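Revised Wed 5 October. Replaces the April sheet on oiled and waxed tops.

# Looking after a wooden table top

Most table tops fail at the finish long before they fail at the timber. The notes below cover identifying the finish, routine cleaning, the common marks, and re-oiling. They apply to indoor furniture only. Garden tables weather differently and need another method.

## Find out what finish you have

Pick a spot on the underside or the inner face of a leg. If the maker left the underside bare, use the edge near a corner.

1. Put one drop of water on the wood and leave it for 3 minutes. A bead that stays round means lacquer, varnish or a sound coat of wax. A drop that flattens and darkens the grain means worn oil or bare wood.
2. Scrape lightly with a fingernail. Wax comes up as a soft grey smear. Lacquer does not mark.
3. Dab white spirit on a cotton bud and rub. Wax dulls and transfers to the cotton. Cured oil and varnish do not.
4. Dab methylated spirit on a fresh bud, same place. If the surface goes tacky it is shellac, and everything below about oil can be ignored.

Older tables often have two finishes, typically wax over shellac. Test again after removing the wax.

## Routine cleaning

Wipe with a cloth wrung out in warm water and a few drops of washing-up liquid. Follow the grain. Dry at once with a second cloth, including the edges, where water sits longest.

Do not use:

- spray polish containing silicone (it prevents later coats from bonding)
- cream cleaner or scouring pads
- neat vinegar on oil or wax
- steam mops or hand-held steamers, on any finish

Crumbs and grit are best brushed off before wiping. Grit dragged under a wet cloth leaves fine scratches which show up under low light and can only be removed by recoating.

Microfibre cloths are fine on lacquer. On wax they pull the shine off unevenly, so use old cotton sheeting.

## White rings

A white mark is moisture held in the finish. The wood underneath is normally sound. Try the methods in this order and stop when the mark has gone.

**Wait.** Fresh rings on wax often clear overnight in a heated room.

**Warm air.** Hair dryer on its low setting, held well back and kept moving. Check every few seconds with the flat of the hand. The surface should feel warm, never hot.

**Oil.** Rub in a little paraffin oil, leave overnight, wipe off. Suitable for wax and shellac.

**Fine abrasive.** Grade 0000 wire wool with paste wax, light pressure, with the grain. This changes the sheen, so plan on doing the whole top afterwards. Flurkitz paste in the clear grade is soft enough to use straight from the tin. Mirkuren needs standing somewhere warm first or it drags.

## Black marks

Black or blue-black marks are in the timber. They come from iron and water meeting the tannin in the wood, so oak, chestnut and walnut are the worst affected. Usual sources are tins, cast pans and the feet of cheap plant stands.

The finish has to come off locally before treatment. Sand to bare wood, apply oxalic acid solution with a synthetic brush, keep the area wet until the colour lifts, then rinse several times. Wear gloves and goggles. Never dry-sand the residue. Let the wood dry for 2 days before any new finish goes on.

Wire wool leaves fragments in open grain which produce the same stain later. On bare oak, use a nylon pad.

## Re-oiling

An oiled top in daily use wants a fresh coat when water stops beading. Clean, dry overnight, then sand with 240 grit along the grain. Vacuum the dust and finish with a barely damp cloth.

Apply thinly with a lint-free rag. Leave for the time stated on the tin, then wipe off everything that has not soaked in. Oil left standing on the surface goes sticky and has to be scrubbed off with white spirit. Plarau hard oil took 49 minutes to reach the wiping stage in a cool workshop, against the 60 printed on the label. Check early.

Spread oily rags flat outdoors to dry, or soak them in water and seal in a metal tin. A crumpled rag soaked in linseed oil can heat up and catch fire unattended.
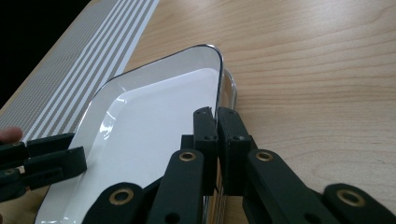

**TABLE TOPS / Everyday protection**

A mat or tray costs far less than a refinish. Points to check:

- Trays with a raised rim contain small spills, but water that gets underneath cannot evaporate. Lift and wipe.
- Woven and printed mats should be colourfast. Press a damp white cloth on the back of a new one and look for dye.
- PVC backing can soften lacquer over a period of months. Cork, felt and plain cotton are safer.
- Move mats now and then. Pale woods darken or yellow in daylight and a covered patch will keep its original shade.
- Stick felt pads under anything unglazed. The foot ring of most pottery is rough enough to scratch.

Cotton mats are not heat protection. Use a trivet with feet so that air passes beneath the pan.

## Storage of finishes

Decant part-used oil into a smaller jar so there is little air above it. Label with the product and the month opened. Discard if a skin has formed or the oil pours in strings. Paste wax keeps for years with the lid on; if it shrinks from the sides of the tin, it can be softened with a little turpentine and left to stand.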